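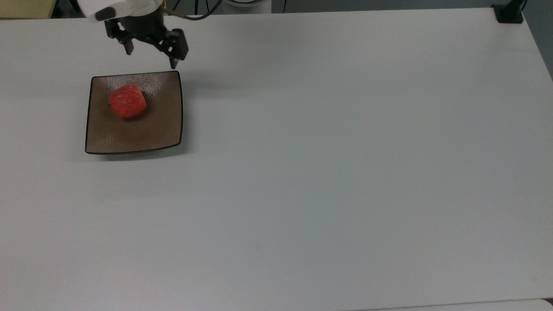
Brallar two-finger gripper kit: review after a winter of use

I bought the Brallar kit in January to go on the arm we have been building at the Cornden workshop. Cornden is a shared space with a woodwork side and an electronics side, and the arm lives on the electronics side, on the large white table. Gilmar Teixeira did most of the wiring and I did most of the assembly and the complaining. Between us we have now put 160 hours on the gripper, which seems enough to say something useful about it.

What you get

The kit comes flat in one box: the plates and linkages for the body, two fingers, a motor, a controller board, a cable and a bag of screws. It cost me £80. There is no arm in the box and no adapter for one, so you need to have sorted out your own mounting before you start. Ours took an evening with a drill and a file.

The instructions are a folded sheet with line drawings. They are clear up to the point where the linkages go on, and then two steps are squeezed into one drawing and you can't see which side the spacers sit. I put them on the wrong side. The fingers still moved, but they closed on a slant. Taking it apart again cost me another hour. If you buy one, leave all the linkage screws finger-tight until you have opened and closed it by hand a few times.

The controller

The board talks over serial and the commands are short and sensible: open, close, go to a width, report the current. Gilmar had it answering from his laptop before I had tidied up the packaging. The current reading is the part I would miss most if I changed to something else. We stop closing when the current rises past a set level, and that level is kept in a text file with a line for each thing we want to pick up.

It does not remember its zero position. Every time the power goes off you have to run the fingers to the end stop again. We put this in our start-up script and stopped thinking about it, but a beginner might lose an afternoon to it.

Picking things up

Wooden blocks, bottle tops and pens gave no trouble from the first day. We moved on to food because the aim of the project is an arm that can clear a plate at home, and food is a good deal harder. Small pieces on a dish with a raised edge are a proper test. The fingers have to come down inside the rim with enough room to open, and a piece sitting in a corner leaves you very little. We now come in with the fingers turned to run along the nearest side of the plate, and the misses have dropped a lot.

Soft fruit was where the factory settings let us down. The lowest closing force in the supplied software squashed it — not badly, but enough to leave juice on the fingertips, and after that everything slipped. Writing our own lower limit fixed most of this. Bread is fine. Cooked carrot is fine. Peas we have given up on for now.

Cleaning is a nuisance. The fingers come off with a hex key, so they can be washed in the sink, but the linkages above them have gaps that collect crumbs and you need a small brush. I would not call this a kitchen-ready tool and Brallar doesn't claim it is.

Noise and wear

It makes a thin whine when closing slowly. You would notice it in a quiet room, less so with the bandsaw going next door. One linkage pin worked loose after the first month and I put thread lock on all of them. No trouble since. The supplied cable is stiff and a bit short for an arm with any reach, and it pulled on the connector when the wrist turned. We swapped it for a softer one and left a good loop in it.

Compared with the Womerent

Before this we had a Womerent gripper on loan. It is better finished and quieter, and it keeps its zero when the power goes off. It also costs 2 times as much, and the body is sealed, so when it stopped closing properly all we could do was send it back. I prefer something I can open up.

Would I buy it again?

Yes, for a bench build. Allow a weekend, have thread lock and a decent hex key ready, and budget for a new cable. If you want something to fit straight out of the box, look elsewhere. I ordered mine through Quintana, who had it in stock and sent a replacement bag of screws when mine was short of two washers.

Next job is a softer pair of fingertips. Gilmar wants to cast them in silicone and I want to try cutting up an old bicycle inner tube first.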